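Hi Valquíria,

You asked for something short on how the spring went, and I'm going to fail at short, sorry! There's a lot to tell, most of it good.

The big one first. The repair mornings in Girkent are full. We opened the sign-up at nine and by lunch all 50 places for June were gone, and I had to ask Pritia for the back room as well so we could fit a second row of sewing machines. Since your grant started we've had 491 items come through the door. Mostly clothes, a lot of zippers (so many zippers), plus backpacks, curtains and one very sad tent that took two people a whole morning. Of those, 129 couldn't be saved and went to Sqalli for rags and stuffing. I'd hoped that number would be lower, but a lot of what people bring is thin stretchy stuff that tears again right next to the stitch, and I'd rather say so at the table than hand back something that won't last the week.

Vustham is slower. We've run four mornings there and I still can't tell you whether the trouble is the hall, the hour or me. The bus gets in at twenty past ten and we start at ten, so I'm moving us to half past from next month and we'll see. The people who do come stay right to the end and want to learn to do it themselves, which I love — a retired upholsterer has more or less taken over the hand-stitching corner and is far stricter than I am.

Money. We've spent almost 57 percent of the year's budget, a little ahead of where I wanted to be. The extra is nearly all machine servicing. Three of the secondhand machines needed new belts in the same month, and one needed a motor, so I bought a spare while I was at it. Thread and needles are under what we planned. Rent is exactly what we planned, because Pritia hasn't raised it (fingers crossed). I don't need more from you this year, but I would like to move what's left in the printing line over to servicing if you're okay with that. The flyers did very little and word of mouth is doing the rest for free.

Two things I said I'd do and haven't: the beginner's zipper sheet is still a draft, and the evening session hasn't happened at all. The sheet you'll have before the summer break. The evening one I'd like to push to fall, when it gets dark early and people want somewhere warm to sit.
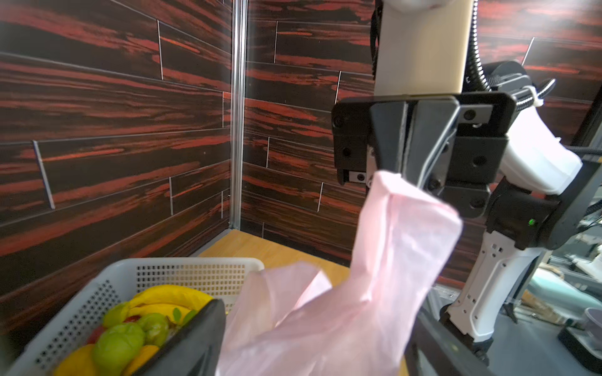
On the servicing question, a yes or no by email is plenty, and if it's a yes I'll book the next round of machine checks before the shop closes for its vacation. The spare motor is already on the shelf in Girkent with the receipt taped to it.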